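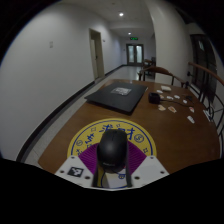
A black mouse at the brown table in the long corridor, Pearce Hall.

Wanted: people who can spell, and people who only think they can

The Wusberg Local History Group is looking for transcribers to help type up the Dristetis letters before the paper gives out or we do.

For those who have managed to live in the district without being told about them, the Dristetis letters are the correspondence of a general store. The store sold boots, flour, fencing wire and, for one regrettable winter, live geese. Its owners kept every letter that came in and a carbon of nearly every letter that went out. Most are complaints. The rest are replies to complaints, and these are where the good writing is.

We have scans of the lot. What we don't have is anything you can search, so when a family writes to ask whether their great-grandmother ever shopped there, one of us has to sit down and read about geese until her name turns up. (She did shop there. She owed for a hat.)

What you would be doing

You'll be given a batch of 11 letters at a time. You read the scan on one side of the screen and type what it says on the other. You type what it says, including the spelling, the underlining and the remarks about the postmaster. You don't fix the grammar. You don't modernise "to-day". If a word can't be read, you put it in square brackets with a question mark and move on with your life. We had one person spend an entire evening on what proved to be a blot.

Each batch is read by a second transcriber, who will disagree with you about commas. Where the two of you can't settle it, it goes to Jenő Farkas, who coordinates the project and whose decision is final, though he'll hear an appeal if you bring cake.

Who we're after

Anyone over 16 who can type with more than one finger and read joined-up handwriting, or is willing to learn. We run a short handwriting session for new starters, mostly to do with the letter S, which people in those days formed however they felt like that morning.

You don't need a history degree. We have had people with history degrees and they were fine.

It helps if you are patient, if you can keep a straight face in a quiet room, and if you don't mind that your own ancestors might appear. Several of us have found relatives in there. None of them came out of it well. One member learnt that his great-uncle had returned the same pair of boots on three occasions, and he has been noticeably humbler at meetings.

A second language would be handy. Some of the suppliers wrote in German and there is a small run in Hungarian, which so far has all landed on Jenő. He would like company.

Where and when

You can work at Pearce Hall or from home. At the hall we keep the sessions to 2 hours, that being the limit of the chairs. Tea is supplied. Biscuits are supplied in theory.

If you work from home you'll need your own computer and a reasonable internet connection. Tell us if yours is the usual valley sort and we'll put your scans on a stick. Please don't print them out and do it by hand in pencil. It was beautiful work and somebody still had to type it.

The heating at the hall comes on when it likes. Bring a cardigan, whatever the forecast says.

How much time it takes

We ask for a batch a fortnight. A batch takes most people an evening or two, except when you draw the Weletti account, in which case clear your calendar. Mr Weletti ordered a stove, was sent a different stove, and wrote to the store about it for years. There are roughly 200 pages of him. He had a lovely hand and no sense of when to stop, and we are sharing him out as fairly as we can.

If life gets in the way, tell us and hand the batch back. The only real crime is keeping it in a drawer till Easter, saying you're nearly there.

What you get

No pay, I'm afraid. The grant covers scanning, storage boxes and a modest $60 for each person who has to drive in from the far side of the range for training, which we're told will about cover petrol if you coast down the hills.

You do get your name in the front of the finished catalogue, a parking spot behind the hall that is free until the church next door has a wedding, and the right to quote the geese letters at dinner. We ask only that you quote them accurately.

Things people ask

Can I choose my letters? Within reason. You can ask for a street or a family name and we'll see what turns up. You can't ask to skip Mr Weletti.

Is it all complaints? There is one proposal of marriage, written on the back of an order for lamp oil. The oil was sent. We are still looking for the answer to the other thing, and whoever finds it is under instructions to ring everybody, whatever the hour.

Can my teenager do it for school service hours? Yes, and we'll sign the form. Teenagers read the old handwriting no better than the rest of us but they're a good deal quicker at the typing.

How to apply

Send a few lines to Jenő Farkas, care of Pearce Hall, or leave a note in the box by the front door. Tell us which days suit you, whether you'd like to work at the hall or at home, and whether you read anything besides English. No CV, please. We'll send you one page of a letter to try. There is no pass mark, but if you correct the spelling we'll know.

Applications close Aug 25, 2026. Training for new transcribers is in October, after the lambing and before the hall is needed for the flower show.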